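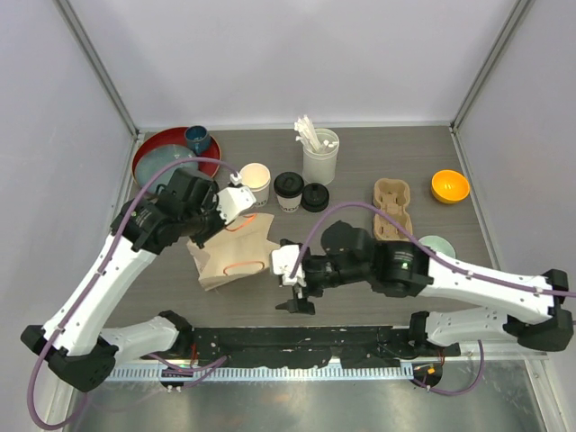 NOTA DE PRENSA
Para publicación inmediata. 2019-08-16

El taller compartido Grallo abre al público su banco de dos brazos

Grallo, taller compartido del barrio de Brirkusari, presenta Plilolden: dos brazos robóticos montados por socios del taller, en horas sueltas, tardes y algún domingo. Proyecto arrancado en abril. Presupuesto total en piezas, 600 euros, sin contar los motores, cedidos por la tienda de electrónica Kuster.

La tarea elegida: recoger una mesa de cafetería. Vasos de papel, tapas, bolsas arrugadas, platos, removedores. Cosas de todos los dias, blandas o resbaladizas, que se aplastan si la pinza aprieta de más. Los brazos van sobre un mismo raíl, cada uno con su pinza de dos dedos. Cableado a la vista, de momento. Lo de la canaleta queda pendiente.

El portavasos de cartón moldeado, lo más difícil hasta ahora. La pulpa cede, se arruga, se raja por los huecos. El puente central parece el sitio lógico para agarrarlo y es donde más se trabaja.
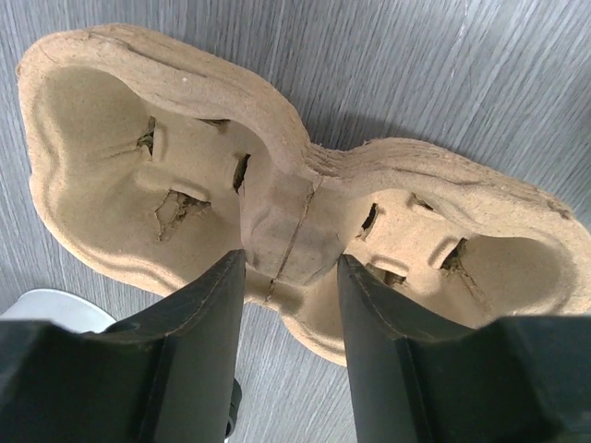
Llevamos 47 versiones de los dedos, casi todas en la caja de descartes, que también se podrá ver. La pinza se cierra ahora más despacio y el programa de agarre se ha reescrito 2 veces. Falta afinar la bolsa de papel: las asas elásticas se enganchan donde no deben.

Jornada abierta: todos los viernes de septiembre, a partir de las 4 de la tarde, en el local de Grallo. Entrada libre, aforo pequeño. Se puede traer vajilla propia para probar (mejor que no sea la buena). Menores, acompañados.

Los planos de las piezas y la lista de materiales se entregarán en papel a quien los pida alli mismo. Versión digital más adelante, sin fecha todavía.

Solicitudes de prensa y visitas de centros educativos: en el mostrador de Grallo, en horario de taller. Se ruega avisar antes si se viene con equipo de grabación, hay pocos enchufes libres.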